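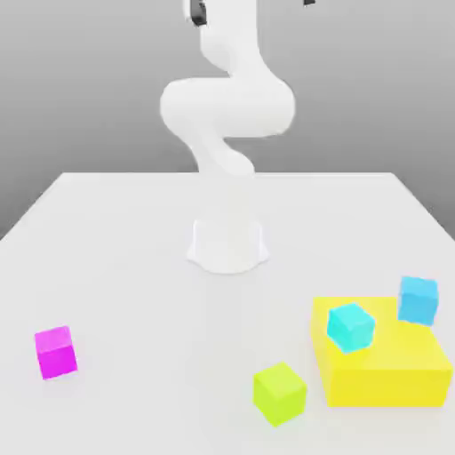

Since March, every change to the packing cell at Castov goes through the simulator first. The operators on the line now spend the first 17 minutes of a shift reading the overnight run log, a job that used to belong to me. Last night's had 274 picks and 190 clean placements.

Two of them have started editing the grasp offsets themselves – small changes, well commented. Their pay grade still says "manual packing." I raised that with Cenero, who handle our staffing, and have a reply promising a review in June.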